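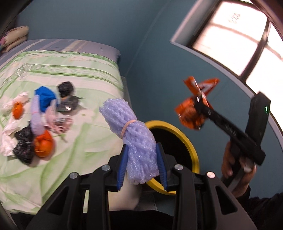
Figure 3. Sorting episode from the Kodikara set, seen from one of the two hand-held grippers.

5.2 Soft packaging and the limits of confidence

Of all the object classes in our demonstrations, crumpled packaging was the one our pose estimator liked least, and the feeling was mutual. A mug has a handle and a top. A foam-net roll held at its waist by an elastic band (Figure 3) has two frayed ends that look much alike, and the estimator swapped them whenever the roll was tilted. Plastic bags were worse. Our first policy, trained on poses alone, treated each fold as a fresh object and approached it with great confidence from the wrong side.

We therefore dropped pose as an input and trained the Jirkine policy directly on wrist images and gripper width, using 3,047 two-handed episodes. Episodes in which both grippers went for the bin together were kept. An early filter had thrown them out as collisions, a decision the second author defended until May. The dark interior of the bin gave the policy little to aim at, so release points were labeled relative to the rim.

With these changes the policy learned to grasp netting and wrappers near the middle, where a band or twist gathers the material. We did not ask for this and would like to claim we had. It failed most often on bags with no gathered section, which it pinched at a corner and then dragged across the sheet. The Predel baseline, given the same bags, usually declined to move at all, and under our scoring rules this earned it fewer penalties.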